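About Bilura

Home / About us / Trade / Specifications / Contact

Bilura blends and packs tea and herbal infusions in Zollton. We buy leaf, flowers, peel and root in bulk, clean and sort them, blend them to a written recipe, and pack the result in pouches, tins and food service bags. Most of what leaves the building carries another company's label. A smaller part is sold under our own two lines, Ludano (black and green teas) and Ñahui (infusions without caffeine).

The company began as a packing service for loose tea. Customers would send us a finished blend and we would weigh it, fill it and seal it. Over time more of them sent the parts instead of the blend and asked us to do the mixing as well. We now list 31 standard blends, and we keep a separate file of private recipes that we make only for the customer who owns them. We do not offer a private recipe to anyone else, and we do not copy one under a different name.

We don't grow anything and we don't own any land. We are a processor. Where a product sheet names a growing region, that is the region stated by the supplier on the lot papers, and we can send a copy of those papers on request.

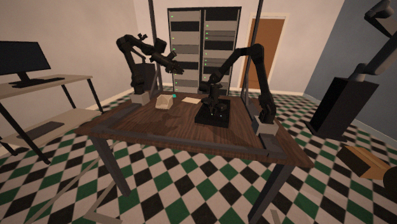

What we make

Black tea. Whole leaf, broken leaf and fannings. Whole leaf goes into tins and pouches. Broken leaf is used for food service bags, where a fast, strong cup is wanted. Fannings are sold to bag makers and are not packed here for retail.

Green tea. Pan-fired and steamed, bought separately and never mixed in one blend. The two behave differently in hot water, and a blend of both tends to be flat on one side and bitter on the other.

Herbal infusions. Chamomile, peppermint, lemon verbena, rose hip, hibiscus, ginger, licorice root and others. The full list is on the Specifications page, with cut size for each.

Flavored tea. We use dried peel, dried fruit, spice and natural flavor oils. Oils are sprayed onto the leaf in a closed drum and the batch is then rested before it is packed. Flavored batches are run on their own drum. The drum for plain tea has never had oil in it and we intend to keep it that way.

Iced tea packs. Coarse-cut tea in large filter bags, for restaurants. Made to order.

We do not make instant tea, sweetened mixes, powdered green tea or coffee products of any kind. We are asked about coffee often enough that it seems worth stating. Roasted coffee in the same building would get into the tea, and no sealing of doors would fully prevent it.

How leaf is received and checked

Every lot that arrives is held apart until it has been checked. A lot means one ingredient, from one supplier, under one set of papers. Sacks are opened from the top, middle and bottom of the pallet and a sample is drawn from each. The samples are kept separate at first. If they agree, they are combined. If they differ, the lot stays on hold and the supplier is told.

The first check is smell. Tea takes up odors from whatever it has traveled with, and a lot that has stood next to soap or diesel is easy to identify with the sack open and much harder once it is in a blend. Moisture is measured next, then bulk density. Density matters more to packing than to flavor: a tin that closes properly on one lot may not close on a fluffier one at the same weight.

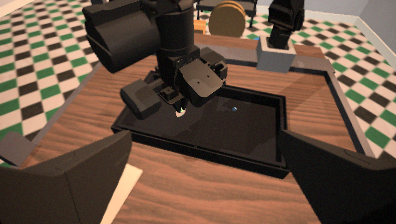
Sorting by eye comes after the instruments. A portion of the combined sample is spread thin and gone through by hand for stalk, stones, string, foreign seed and badly broken leaf. The background makes a real difference to what gets found. Pale material is best looked at over something dark: a flat, very dark floor on which a small pale piece is easy to pick out, with raised walls that keep light material from sliding off. Dark material such as black tea or hibiscus needs the reverse, so we sort those over white. Mixed blends are looked at over both.

Last comes the cup. We brew a fixed weight in a fixed volume and compare it with the reference sample for that ingredient. Black tea is brewed with boiling water, green tea with cooler water. Herbs are given seven minutes, well past what most package directions say, in order to bring out faults that a short brew would hide. Three cups are poured from each lot. A lot passes if all of them match the reference. It doesn't pass on an average.

Blending

A blend sheet gives the weight of each part, the order in which the parts go into the drum, the drum speed and the run time. Order matters where the parts differ in size. Fine material loaded first will sit under the paddles and stay there, and the top of the batch will come out short of it. As a rule we load the coarsest part first and the finest last, with flowers added by hand near the end so that they are not broken up.

Our largest drum takes 1,630 pounds of black tea per run. It takes a good deal less chamomile, which fills the space before it reaches the weight. Quotes for herbal blends are therefore based on volume as well as weight, and this is the usual reason that two blends at the same ingredient cost are priced differently.

After a run, samples are taken at the start, middle and end of the discharge. Each is sieved and weighed by fraction. When the fractions drift too far from the blend sheet, the batch goes back into the drum once. If it still fails, it is not blended again – a third pass makes dust – and it is set aside for a lower grade or returned to the owner of the material.

Packing and storage

Finished blends are packed in foil-lined pouches, steel tins or paper food service bags with an inner liner. We fill by weight only. Each pack carries a lot code, which leads back to the blend sheet and from there to every ingredient lot that went into it. Best-by months are set by ingredient, with the shortest-lived part deciding for the whole blend. Peppermint is usually the limit in herbal blends. Citrus peel is usually the limit in flavored black tea.

Storage is dark and dry. Flavored goods, smoked tea and strong spice are kept in a room of their own with a separate air supply. Plain green tea is stored farthest from it.

We ask customers to keep our products closed, away from light, and off any shelf above a stove or dishwasher. Refrigeration is not needed. For green tea it can do harm, as water condenses on cold leaf when a pouch is opened in a warm kitchen.
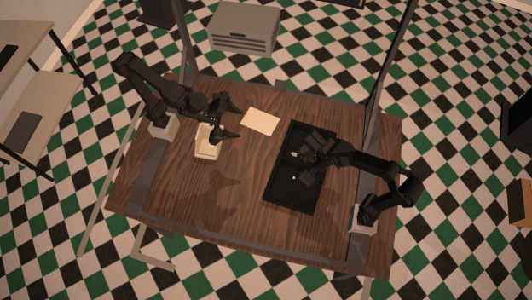

A café owner wrote to us in March that our broken-leaf black went bitter in the second half of the urn and that the previous batch had not. The retained samples of both lots were pulled and brewed side by side, and the owner had a point: the newer lot had more fine leaf in it, within our limit but near the edge. The limit for that product has since been tightened, and the current sheet shows the new figure. We mention it here as it is typical of how our specifications change. Few of them were written once and left alone.

Retained samples are kept for every lot we pack until its best-by month has passed. A complaint that comes with a lot code can normally be answered in a few days. One without a code takes longer, and sometimes we can't answer it at all.

Private recipes

Customers come to us with a finished recipe, a sample to match, or a general idea. The first is the simplest. We check that the parts can be bought in steady quality, make a bench batch, and send it with a price.

Matching a sample takes more work. We separate it by hand and by sieve, identify what we can, and propose a recipe. Flavor oils can't be identified this way and have to be matched by smell and by cup. We state in writing which parts of a match are measured and which are judged.
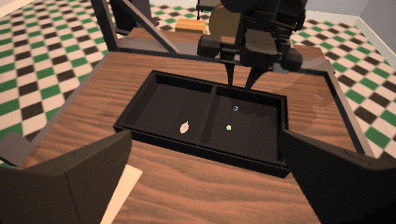 General ideas are the slowest to quote and we charge for the bench time, with the charge credited against the first full order. It helps to know the price the blend has to meet, whether it will be served hot or iced, with milk or without, and what kind of bag or pot it will be brewed in. A blend built for a wide glass pot may be far too weak in a small paper bag, where the leaf has no room to open.

Minimum orders depend on the drum. Lead time for a repeat order is about three weeks from approval when all parts are in stock. Single-origin greens are bought seasonally and may not be available at the end of the year.

Allergens and labeling

No peanuts, milk or egg are handled in the building. Some blends contain almond pieces or coconut, and these are run at the end of a shift, before a full wash-down of the line. Chamomile belongs to the same plant family as ragweed, and we recommend that private label customers say so on the pack.

We can supply ingredient statements in order of weight. We don't supply health claims, and we will decline to print them on packs we fill.

Visits and contact

Trade customers may visit by appointment, mornings only. Please do not wear perfume or scented hand cream on the day. The retail counter in Zollton sells the Ludano and Ñahui lines and the current seasonal blend, and will weigh out small amounts of most single ingredients. For samples, write to us through the Contact page with the product number and the brewing method you use. Samples are sent on blind codes unless you ask for names.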